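HLTH 13: Blood and Its Troubles
Handout 6, Reading a Blood Count

Bring this to the session on 13th July. Last year's group left theirs on the bus, to a person.

A complete blood count looks at red cells, white cells and platelets. Red cells carry oxygen. White cells deal with infection, and come in several types with names designed to be misspelled. Platelets help blood clot and get very little thanks.

What "low" means

Anemia is a finding, so please stop writing it down as a diagnosis. The next question is always why. Iron deficiency is common; bleeding, kidney disease and low B12 are also on the list. Look at cell size (MCV) before you guess. Small cells suggest iron trouble or thalassemia. Large ones suggest B12, folate, alcohol or certain drugs.

Reference ranges

Ranges differ between labs. A healthy person can fall slightly outside one and go on being healthy, to the great disappointment of the internet. Compare with older results if you have them.
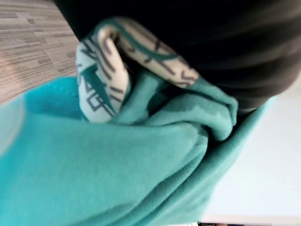

Timing matters too. Hemoglobin can look normal soon after a sudden bleed, because cells and plasma are lost together. The number drops later, as fluid moves back in. Half of you missed this in October.

For next time

Read the Hurnberg case, all 2 pages of it. Write down which result you would repeat and which you would act on today. "Both" is allowed if you can defend it. Papers go in the tray at Vundwood, not the one at Sukwood, which belongs to dentistry.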